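Print this page
E-mail this review

Review: Jurnard four-finger hand, after one failure and one repair

By Birutė Raudsepp
Posted 2019-09-12

We bought the Jurnard hand in May to replace a two-jaw gripper on the sorting bench at Sterside. The old gripper was fine for boxes and bad at everything else. The Jurnard has four narrow fingers hung from a round housing, and it costs a good deal more than what we had. I have now run it for most of a summer, had it fail on me, sent it in, and gotten it back. I would have liked to read a review like this before ordering.

Setup was easy. The hand bolts to the wrist plate with the screws supplied, there is one cable, and the software found it on the first try. The manual is 62 pages and most of it is worth reading. The section on grip force is thin. It tells you how to set a limit and doesn't say what happens to that limit when power is lost, and I will come back to that.

Day to day it is a good hand. It picks up bottles, small tools and bagged parts that the jaws used to drop. The fingertips are soft enough that we stopped marking painted pieces. It is quieter than I expected. It is slower too, and if you are paid by the piece you will notice. Closing on a round object takes nearly twice as long as with the jaws, mostly spent in the last part of the motion when all the fingers are finding their places.

The failure came at cycle 1,168 by the controller log. The hand was holding a steel fitting over the bench when one finger went slack. The other three kept their grip for a moment and then the fitting came down. It landed on the mat. The software showed no error. As far as it was concerned the hand was closed and carrying a part, and the arm went on and finished its move with nothing in it. I hit the stop button myself.

I want to be clear about which part of that bothered me. Tendons wear, and a finger going slack is a thing I can plan for. A hand that reports a good grip after it has dropped the load is a safety problem. We had no one inside the guard, and our rule is that no one goes in with the drive on, but plenty of small shops are looser than we are.

I cleared the bench, powered down and restarted with no load. The slack finger moved a little on the open command and not at all on close. Then I found the second problem. On restart the force limit had gone back to the factory value, well above what I had set. I repeated this with the power switch ten times to be sure, and it reset every time. 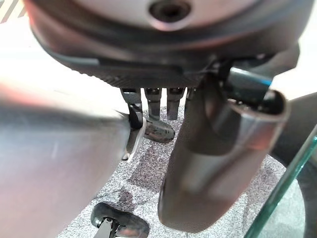 Woldegiorgis, the dealer we bought from, answered the same afternoon. They asked for the log file and the serial number and told me to stop using the hand, which I had already done. It went back in its original box, so keep yours. The repair note said the tendon had frayed where it passes a guide inside the housing. They replaced the tendon and the guide, and loaded newer firmware. There was no charge for parts. We paid $452 for the expedited service and shipping, and I think that was steep for a hand only a few months old.

Since it came back I have tested it harder than I would a new one. With the new firmware it stops and shows a fault if one finger's reading stays out of line with the rest. I checked this by blocking a finger with a foam wedge, and it stopped in well under a second. The force limit still resets at power-up. Woldegiorgis says this is by design. I think the design is wrong, and I now send the limit from our own startup script before the arm is allowed to move.

If you own one of these, check the firmware version before anything else. Write the force limit at every start. Look at the fingers at rest each morning with the power off and gently push on each one. A slack one can be felt right away. The manual does not ask for this check and it takes a minute.

I also tried the Birnasari hand on loan for two weeks. It has a proper grip sensor and would have caught our failure, but it is heavier and it could not hold the thin parts. For a shop that only moves larger pieces I would choose it over the Jurnard.

We are keeping ours. It does the work, the repair was done properly, and the dealer picks up the phone. I would not run it near people on the old firmware. Three stars out of five, and it would be four if the force limit stayed where I put it.

Print this page
E-mail this review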